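Brostusville House, ground floor: January fire and trip hazard check 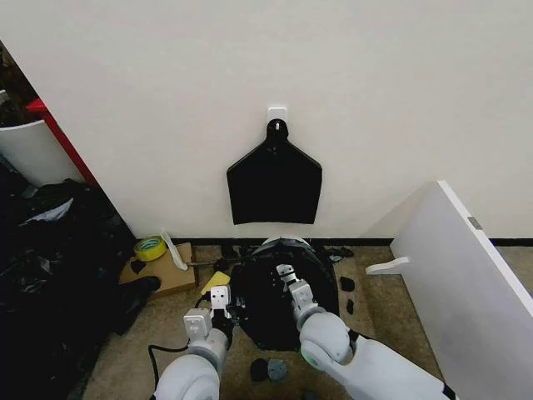 How long should the corridor emergency lights stay on during the test?
Long enough to walk the whole route and look at each fitting. Write down any that dim.

Checked by Cúc Giáp, with Fatos Vukčević for the plant cupboard.

Front door closer: OK. Slams a bit, adjust when the weather warms up.
Fire door, stairwell: FAIL. Doesn't latch unless pushed. Joiner asked.
Extinguishers: OK. Pins and tags in place, gauges in the green.
Call point 7: OK. Sounder heard on both floors.
Emergency lights: 2 dim, both by the post room. Order lamps from Ristić.
Carpet joins: OK. Tape lifting outside the kitchen, pressed back down.
Escape route, rear: FAIL. Boxes of paper under the stairs again. Moved to store, notice put up.
Kitchen sockets: OK. Kettle lead replaced.
Plant cupboard: OK. Meter cover still loose, see job 657.

Stairwell door to be rechecked once the joiner has been. Copy to Blagoje Kelmendi.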